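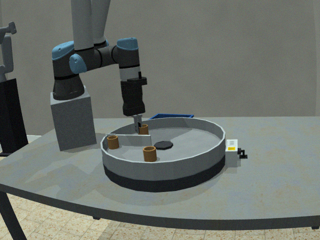

Round grey tray on a large grey table

Painted table top is tacky and things stick to it

Posted in Home and Garden > Painting and Decorating, June 2019

lowerfieldroad

I painted our kitchen table in March and the top still isn't right. It is an old pine table, a Roltirano, with a flat top and turned legs. The legs came out fine. The top looks fine too, until you put something on it. If a tray or a plate stays there overnight it sticks and has to be peeled off, and it leaves a dull ring in the finish. Twice it has pulled a bit of paint off with it, down to the undercoat in one place.

What I did: washed it with washing-up liquid, sanded it by hand, one coat of undercoat, then 3 coats of Barros satin in mid grey. I used the whole of a 1000 ml tin on the table. I didn't use a varnish on top. The tin says it is suitable for interior wood and furniture and it says recoat after four hours, which I stuck to. The room was cold when I did it as the boiler was off that week.

I rang a firm in Goltthorpe and they quoted £315 to strip and spray just the top. I don't want to pay that for a table I got second-hand.

Do I have to strip it all off, or can I put something over what is there? We eat at it every day so I can't have it out of use for weeks. Would wax do?

2 answers

oldsashwindow

Don't wax it. Wax over soft paint will stay soft as well, and then nothing else will stick to it if you change your mind. You would have to get all the wax off with white spirit before you could varnish.

The problem is called blocking. Water-based satin feels dry to the touch in an hour or two but goes on hardening for a good while after that, and it needs warmth and moving air to do it properly. Four hours between coats is the shortest time in a warm room. In a cold one each coat seals in the one underneath before it has finished, and a thick build-up can stay soft for months. A full litre on one table is a lot of paint. I would expect to do a table that size and have some left in the tin.

Some satins never get hard enough for a table top whatever you do. They are made for skirting boards and doors, where nothing sits on them. "Suitable for furniture" can mean a bookcase.

First find out how soft it is. Press your thumbnail into it somewhere that won't show, near the edge. If it leaves no mark, or only a very faint one, you can keep the paint and go over it. If it dents easily or feels rubbery, then it wants to come off.

If it is hard enough:

Clear the table and leave it clear for a fortnight with the heating on or a window open. I know you said you use it every day. Eat off it if you must, but wipe it down and take everything off afterwards, and don't put a plastic cloth on it.

Wash it with sugar soap, rinse twice with clean water and let it dry overnight.

Rub it down with 200 grit paper, lightly, just until the shine has gone. If the paper clogs up straight away the paint is still too soft, so stop and give it longer.

Fill in the bare patch with undercoat and then a thin coat of the grey. Feather the edges. Leave that a few days.

Put on two or three thin coats of clear water-based varnish sold for floors. Floor varnish is harder than the furniture kind. Get matt or satin, as gloss will show every mark of the brush. Leave it a day between coats and rub down lightly between them. Don't use an oil-based one over grey, it will go yellow and the grey will look green.

After the last coat keep hot dishes off it for a couple of weeks and put felt pads under anything that lives on the table.

If it is not hard enough, scrape the top back with a cabinet scraper. Soft paint comes off that way quite easily, in ribbons, and it is less mess than sanding. You only need to do the top, so it is a day's work and nowhere near £315. If the table is old enough that there might be lead paint underneath, buy a test kit before you scrape or sand anything.

marrowpatch

I had the same with a painted desk and just had a piece of glass cut for the top. Claltgate do it if you give them the measurements. Get them to polish the edges and use the little clear pads so the glass isn't flat on the paint. It wasn't cheap but you never have to think about it again.

Comment from oldsashwindow

Glass is all right but I would let the paint harden first. With it covered over there is hardly any air getting to it.

Comment from lowerfieldroad

Thanks both. Did the thumbnail test. Near the edge it hardly marks but in the middle it dents, so I suppose I put it on thicker there. I have moved the table next to the radiator and will try the middle again at the end of the month before I get the scraper out. The glass would be awkward for us as the table has rounded corners and a leaf that drops.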